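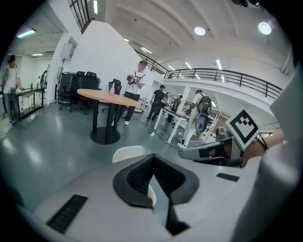

Section 7: Shared workspace, main hall and mezzanine

This section applies to all users of the Plarnik building. It should be read before the first booking and kept with the Clurneo room guide.

7.1 Setting up

1. Report to the desk and collect the key card for the hall.
2. Switch on the ceiling lights. The round recessed lights and the linear lights beneath the mezzanine are on separate circuits.
3. Place tables on the lower level only. Leave a clear path of 900 mm beside each column.
4. Enter the booking number on the Onu panel. Panels left without a number will lock after 3 minutes.

Note: The room with the lower ceiling, reached through the wide opening, is booked separately — see form 393.

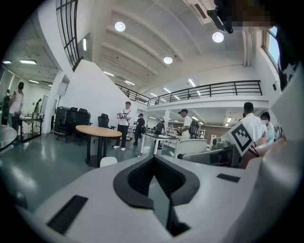
Figure 7.1 Main hall, with the mezzanine railing and the level beneath it.

7.2 Use of the mezzanine

1. Keep bags, coats and tools away from the railing at all times.
2. Do not hang banners or cables from the railing without written approval from Drilturau, the building manager.
3. Do not lean equipment against the horizontal bars.

Caution: Objects dropped from the upper level may injure persons below. Work above an occupied area must stop until the floor has been cleared.

7.3 Leaving the hall

1. Return tables to the store.
2. Switch off both lighting circuits.
3. Sign out on the panel and hand in the key card.

Revised October 15, 2026.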